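Home Guides Downloads Parts Contact
Search this guide Go

Ramico Travel Care Guide, section 13: Sorting and bundling toiletries

Use this section before packing the Hutaris pouch. Any light-colored table will do, small foil packs show up better on white.

1. Clear a patch of table. Wipe it, dry it.

2. Tip everything out. Tubes, pump bottles, sachets, minis still in their plastic. Lay flat things flat — foil packets slide under bottles and get left behind.

3. Pull the sachets to one side. Check each for a split seam, press gently, no squeezing. 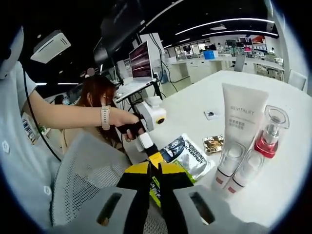 4. Minis stay in their clear package untill the pouch is ready. Loose ones roll.

5. Stand the tall bottles up. Caps on, over-caps pushed down all the way. If a pump has a lock, turn it to locked.

NOTE: Flat foil packs go in the front sleeve, never under a bottle. Corners can wear through.

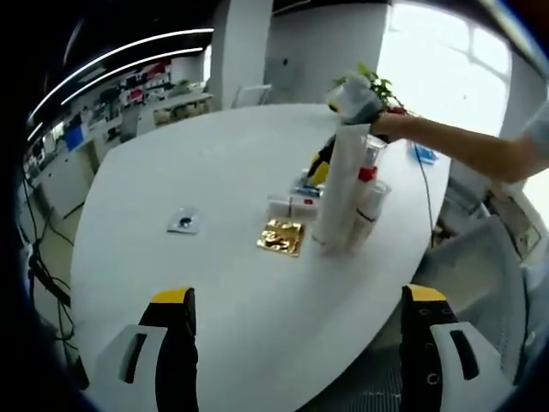 Fig. 2. Tall items standing, gold foil pack flat on the table.

6. Sort by use. Face wash with face wash, creams with creams. Anything you can't name, read the label or leave it home.

7. Make the bundle. Tube first, tall bottle next to it, shorter bottle in front. Hold all three together low down and check that nothing slips. Caps can point the same way or not, your call.

CAUTION: Do not grip a tube by the middle. A weak cap will pop and you will be cleaning the pouch.

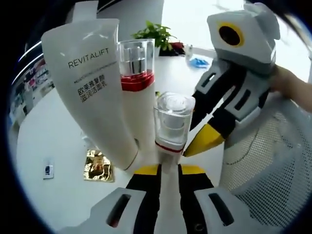 Fig. 3. Cleanser tube bundled with two bottles, clear caps on.

8. Slide the bundle into the main pocket. Pocket takes items up to 71 mm wide, anything fatter goes in the side pouch. Zip slowly, the liner catches.

9. Add minis last, along the edge. Sachets in the sleeve. Close the flap.

10. Turn the pouch upside down over the table for 15 seconds. Any drip — unpack, find it, wipe teh cap threads, start again from step 5.

NOTE: Replacement sleeve is part 2609. The older Gulteo sleeve fits too but the snap sits on the other side.

Filed under: Packing > Toiletries > Pouches and Sleeves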